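The Mukitz Council Companion - a review

I spend more of my evenings than is healthy in the public seats at council meetings, so when a friend lent me the Mukitz Council Companion I was probably the ideal customer. It's a ring binder (yes, a binder, 251 pages of it) that promises to help ordinary people follow what their local politicians are up to. You get a guide to procedure, a big glossary, blank voting sheets and a set of coloured dividers for your own notes.

I took it along to three meetings in July, including the dreadful long one about the Tresia bypass inquiry, and I've used it at home ever since.

The section on inquiry reports is easily the best thing in it. It tells you to start with the terms of reference, then go to the recommendations, and only then wade into the evidence. I tried that with the Tresia report, all 583 paragraphs, and for once I had the gist before the councillors started arguing over it! There's also a nice sheet for noting who spoke, who voted and who slipped out before the vote. I filled in four of those in one night.

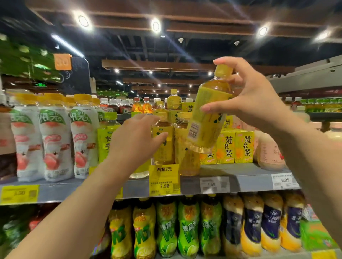

What doesn't work so well

The glossary is a mess. It has 115 entries, and they're in the order you might meet them at a meeting, which sounds friendly until you need "referred back" in a hurry and the chairman has already moved on to drains. I ended up writing my own alphabetical list inside the back cover.

The chapter on expenses is thin too. It explains how to ask to see the books and then stops, more or less, just as it gets interesting. What counts as a reasonable claim? Who signs it off? Not a word. The older Herrero guide had a whole worked set of accounts in it, and I still go back to my copy for that (it's falling to bits, but never mind).

And the rings! They don't quite meet, so pages creep out at the bottom every time you turn over quickly. Not what you want in a quiet chamber - I got a proper glare from the front bench.

Against the Cullberg Pocket Guide

The Cullberg is the obvious rival. It's only 60 pages, it fits in a coat, and it's much better on elections, with a clear bit on postal votes and recounts. But it has nowhere to write anything down and barely mentions sub-committees, where most of the real business gets done round our way. If you go to a meeting once a year to shout about parking, get the Cullberg. If you're a regular, the Mukitz will earn its place on your knee.
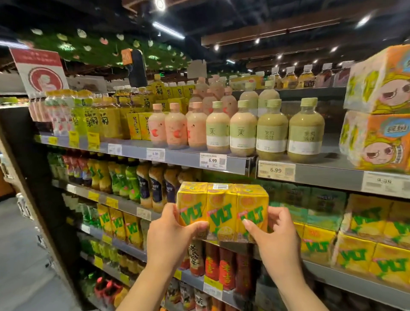

One reader wrote in to say that the voting sheets are too narrow for a big council, and that after two meetings of squeezing names into the margin they gave up and ruled their own on plain paper. Fair point. Ours is a small council and I never ran out of room, but I'd want wider columns for a county.

I'm told a second edition is being planned. Alphabetical glossary, please, and better rings.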